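Bitside Community Boards > Manipulation > Teaching by Demonstration
Topic: Hand-held demonstrations or teleoperation for bed-making tasks

simach_lab
Posts: 278

Our group is preparing a set of household demonstrations for the Simach project and would welcome the views of members who have completed similar work. The task is the straightening of a fitted sheet on a full-size bed. We have two methods available. The first is remote control of the arm from a leader device. The second is a hand-held gripper with a wrist-view camera, carried by the demonstrator through an ordinary home. Management has asked for a recommendation before the end of October, and at present our staff are divided.

ferrule
Posts: 11

We would recommend remote control for this task. Every motion recorded in that manner is one the arm is able to perform. A person holding a gripper will reach across a mattress, lean, step sideways and twist the wrist well past any joint limit, and will do so without noticing. In our last hand-held set we were obliged to set aside a large share of the episodes for that reason alone.

Rastov_Support
Moderator

Members are reminded that the Rastov leader arm requires calibration before each session. Questions concerning calibration should be directed to the separate topic on that subject.

With regard to the matter under discussion, both methods are in regular use among our customers. The choice generally depends on whether the variety of rooms or the quality of each individual path is the greater concern.

tallow_and_pine

I must respectfully disagree with ferrule. The share of unusable episodes reflects the instructions given to the demonstrators and should not be held against the method. We asked ours to keep the elbow close to the body and to walk around the bed instead of reaching over it. The losses fell to a level we could accept within 6 sessions.

Remote control has its own cost. Our operators could not feel the cloth. They closed the fingers too early, lifted nothing, and tried again. A policy trained on those episodes learned the hesitation along with the task.

ferrule
Posts: 12

The point about hesitation is a fair one, and we have observed it also. We trimmed the failed attempts by hand. I would note, however, that walking around the bed is not possible in many rooms, and that a fixed arm cannot walk at all. If the robot in question is on a fixed base, the demonstrations should be given from a fixed position.

simach_lab
Posts: 279

Thank you both. To answer the question implied above, our base is mobile. It is narrow enough to pass between a bed and a wall in most of the homes we have surveyed.

I should add that our concern with the hand-held method is the start of each episode. Our protocol states that the demonstrator is to stand at the side of the bed, close the fingers fully, hold still, and only then begin. 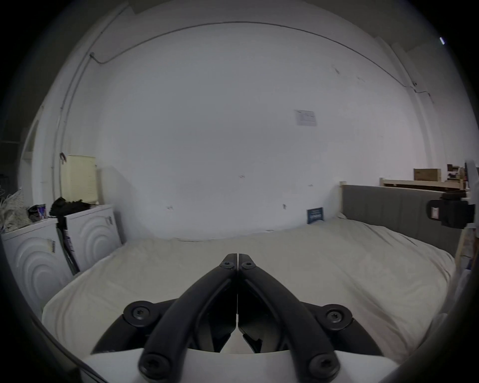 The closed position gives us a common zero for finger width, and the pause allows the tracking to settle. Several demonstrators have been omitting the pause. We would be interested to learn whether other groups enforce it in software or rely on training.

tallow_and_pine

We enforce it. The recorder rejects any episode in which the gripper moves during the first moments. Demonstrators objected at first – the rejection tone was unpleasant – and we have since replaced it with a short vibration.

On plain bedding we also found that tracking was weaker when the camera faced the sheet alone. We now ask for some part of the wall or the furniture to remain in view at the start.

Stüber_Q
Posts: 8

May I ask whether anyone has combined the two methods? At Stüber we are considering hand-held recordings for the approach and the grasp, with remote corrections added afterward on the real arm.

ferrule
Posts: 13

We have done so on towels, with about one remote correction for every ten hand-held episodes. The results were better than with either method alone. I would withdraw my original recommendation to that extent, although I would still not release a hand-held set without first replaying a portion of it on the arm.

simach_lab
Posts: 280

That is acceptable to us. We shall propose the combined approach and will post the replay figures in this topic when they have been approved for release.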